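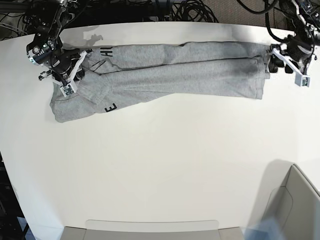 Unit 4: Comparing Grippers on Soft Goods

Course lead: Leonor Bastos. Laboratory session: Belmiro Esteves.

Students will compare gripper fingers on knit garments, using the folding task introduced in Unit 2. Each group completes 9 trials per garment and records the grip point, the number of fabric layers held and any slip at the pads. Arm speed stays at 63 percent of the controller limit throughout - groups may not change it between trials.

Each trial begins with the garment laid out on the white table, sleeves toward the left side. Small wrinkles may remain.
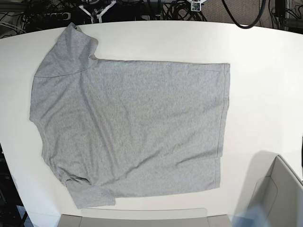

Figure 4.1. Gray T-shirt on the work table.

The wrist camera view is used to judge the grip itself. Students should note whether the pads meet squarely and whether a seam or hem lies close to the pinch point.
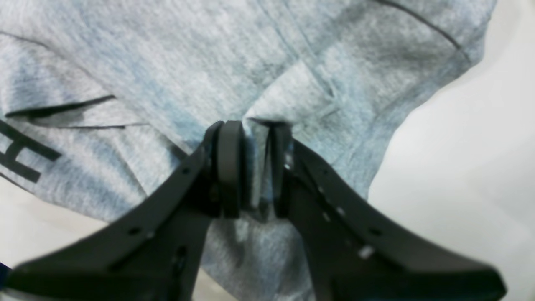 Scores from the wrist view are entered before the overhead view is consulted. Where the two disagree, both are reported and the difference is discussed in the write-up. Reports are due to Albertina Henriques by the end of October.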